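Review: Rammont 416 Height-Adjustable Workbench
Equipment Review Service, Muldale Technical College
September 2019

The college was asked by its engineering and computing departments to recommend a single model of workbench for the refurbished teaching rooms on the second floor. The Rammont 416 was one of the benches considered. It was used by staff and students throughout the summer term, beginning in April, and this review sets out what was found.

Delivery and assembly

The bench arrives in three cartons. The heaviest holds the legs and crossbar and should be carried by two people. Assembly by the college's technician, Mr Marek Kuruc, took one morning. The printed instructions are clear as far as the fitting of the top, after which the drawings become small and the part numbers no longer match those on the bags of screws. The supplier, Prisora, sent a corrected sheet by post when asked.

The feet adjust separately and cope well with an uneven floor. The levelling nuts are placed on the inner side, however, and cannot be reached once the lower shelf has been fitted. Purchasers should level the bench first.

Height adjustment

Height is set by a crank at the right-hand end. There is no left-handed version. The full range requires a great deal of turning, and most users chose one height at the start of a session and kept to it. Ms Elli Kinnunen, who teaches the evening classes, reported that the lowest setting suited students who work seated and that the highest was comfortable for a tall adult standing. The crank handle folds away neatly, although the catch on one of our benches became loose and had to be replaced.

Load and stability

Rammont states a safe load of 200 kilograms, spread evenly. The college did not test the bench to that limit. Under ordinary teaching loads it remained steady at the lower settings. At full height there is a slight sway from front to back, which is noticeable when filing or sawing and of little importance for electrical work. A bench intended mainly for metalwork should be fixed to the wall with the brackets supplied.

Surface

The laminated top resists scratches and most cleaning fluids. Solder marks it. A replaceable mat is sold separately and the college considers it a necessary purchase. The front edge is rounded, and this was mentioned favourably by almost everyone who completed the comment form. Crumbs and wire ends collect in the groove along the back, where an ordinary brush does not reach.

Comparison with the Antwi bench

The Antwi bench, tried in the adjoining room, costs less and is quicker to assemble. Its top is thinner and its drawers stick. Mr Bienvenido Samonte preferred it for short courses, where the furniture is moved often, and the college accepts that view. For a room that will keep the same layout for several years, the Rammont is the better choice.

Recommendation

The Rammont 416 is recommended for general teaching use, with the mat and wall brackets. It is not recommended for rooms shared with the sculpture course. Orders should be placed through Mrs Jarmila Halás in the purchasing office, quoting reference 2401. Departments wishing to try a bench before ordering may book the demonstration room during term time.

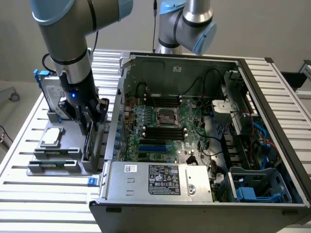
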